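Anyone else's job turning into "teach the robot your job"?
Forum: Shop Floor & Back Office > Automation

mellport_dee
November 2022
So I've been at Perkumwood for 8 years, mostly on the returns bench, and since the spring I spend half my shift with a gripper in each hand doing small table stuff. Folded napkin, pair of glasses, over and over, so the arms can learn it from us.

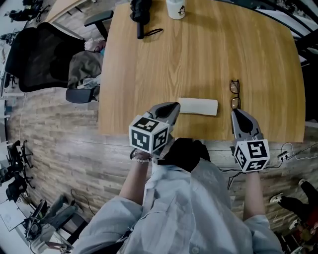 Gumaro Cortés
Same deal at our place, and my first question was whether it changed your pay grade. Ours stayed on the packing rate for the whole first round. I'd get that sorted before you worry about anything else.

mellport_dee
Nope, same rate. They call it a "rotation" so it doesn't count as a new position. I didn't mind at first, I was just happy to get off the bench! My back likes it better. My wrists, not so much.

furkari_fan
I'm going to be the annoying one here. You're getting paid to train your replacement and you're happy about your back?

mellport_dee
I mean, I have a back and I have rent, so yes, I think about both. They told us in March that no one on returns would be let go over this. I have that in an email. Whether the email is worth anything I don't know.

tallboots
Depends who signed it. We had a Furkari line put in at my old warehouse and the promise was "no layoffs," and they kept it, technically. They just never hired when people left. There were 15 of us on nights when I started and 8 when I quit. Same volume going out the door.

Gumaro Cortés
That's how Beltrán did it too. But I'll say the other side – the people who did the demos ended up as the ones who fix things when the line stops, and those jobs are better than what they had. Two of my old crew wouldn't go back if you paid them.

furkari_fan
Two people. Out of how many?

Gumaro Cortés
Out of 17, so yeah, fair. The rest are still packing.

mellport_dee
What gets me is the sameness. On returns I'd open a box and it could be anything, somebody's lamp, somebody's wedding shoes. Now there's a number on the wall for how many takes the team has in, it said 1,941 when I clocked out, and if you fumble one you have to flag it and do it again. My lead is nice about it but you can feel people looking at that number.

tallboots
Ask if they keep takes per person. That was the thing that soured it for us. It started out as a team total and then one day it was in everybody's review.

mellport_dee
Oh I hadn't even thought of that. Each of us logs in before we start so they must have it somewhere.

furkari_fan
They have it. Get it in writing that it's not used for reviews, same as the layoff thing.

benchwarmer_ok
I do this work at a different company and I like it, for what it's worth. Short sets, a real break between them, and we switch hands-on tasks every hour. If they have you on the same two items all afternoon I'd push back on that first – it's an easy yes for them and your wrists will thank you.

mellport_dee
An hour! We switch after lunch and that's it. OK, I'm bringing that up with my lead, and the login question too. Gumaro, how did your crew get the rate changed, or did it never change?

Gumaro Cortés
Second round it did. We asked as a group and had the job description printed out next to what we were doing all day. Took them about a month to answer.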